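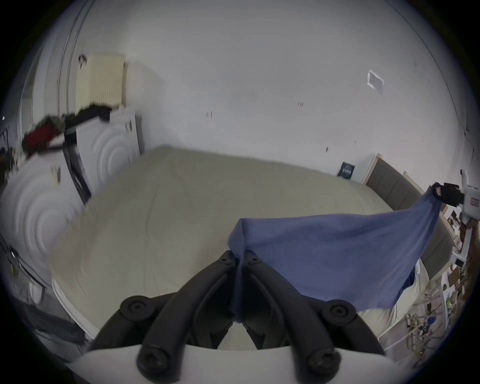

Home | Talks | Notes | Archive | Contact
Print this page | E-mail this page

Speaker notes: Picking a graphics card driver branch for older desktops
June 5, 2025

Opening. Say hello, check the mike, put up the title slide. Mention that the talk is 30 minutes and questions come at the end.

Start with the office in Besumdale. We had a room of desktop machines with Brillow cards in them, bought used. They ran fine on the driver that came with them. Then the new branch came out and we had to decide whether to move.

Slide 2. The two branches. The old one gets security fixes only. The new one gets fixes plus support for newer games and video formats. Both install the same way. The names in the menu are too much alike, so read the version number before you click.

Slide 3. What we tested. Plain desktop use, video playback, two monitors, and one older 3D program called Laryea that the drafting people still need. No benchmarks beyond that. If someone asks about machine learning, say we did not try it.

Slide 4. Results. Desktop use was the same on both. Video playback was better on the new branch, with lower processor load on long clips. Two monitors worked on both, but if one screen ran at 60 Hz and the other at something else, the old branch would stutter when a window was dragged across. Pause here, people usually want to write this down.
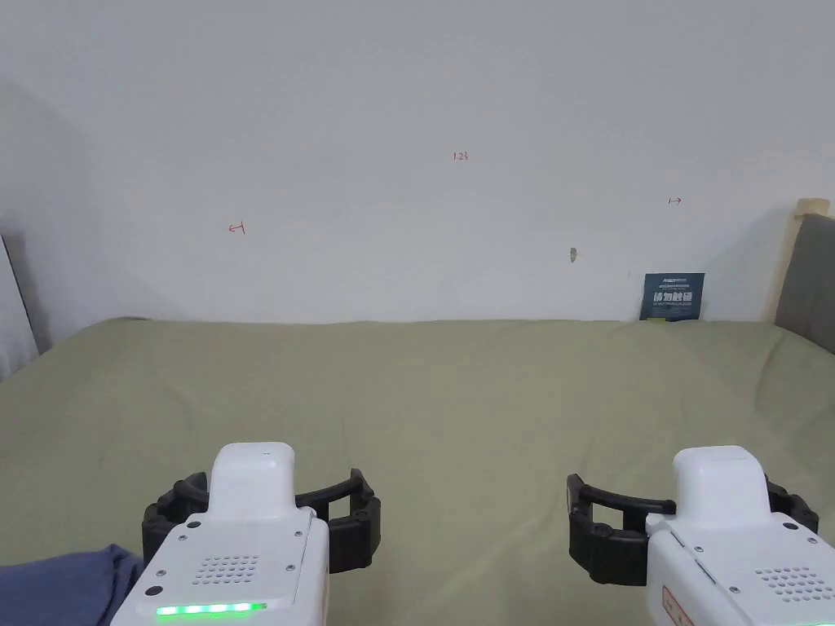
Slide 5. Laryea. On the new branch it opened with a blank viewport. Turning off the overlay in the driver panel fixed it on all but one machine. That one had an old power supply, 400 watts, and it crashed under load on either branch, so leave it out of the comparison.

Slide 6. Memory. The new driver panel keeps a background service running. You can disable it and the card still works. You lose the automatic update check and the saved color profiles. I leave it off on office machines and on at home.

Slide 7. How to switch. Write down the current version. Download the new installer and the old one, and keep both on a USB stick. Remove the old driver, restart, install, restart again. Do not let the operating system fetch its own driver in between. Unplug the network cable if you have to.

Slide 8. Going back. Same steps with the other installer. Step 13 in the handout covers the case where the screen stays black after the restart. Use the motherboard video output if the machine has one.

If there is time: the Bredari tool for logging temperatures. It is free and small. Show the graph from the back-room machine, where the fan curve changed after the switch and it got louder at idle. We set the curve by hand.

Questions. Likely ones: does this apply to laptops (no, use the maker's driver), and how long will the old branch last (no end date given to us). The handout is on the table by the door.

Print this page | E-mail this page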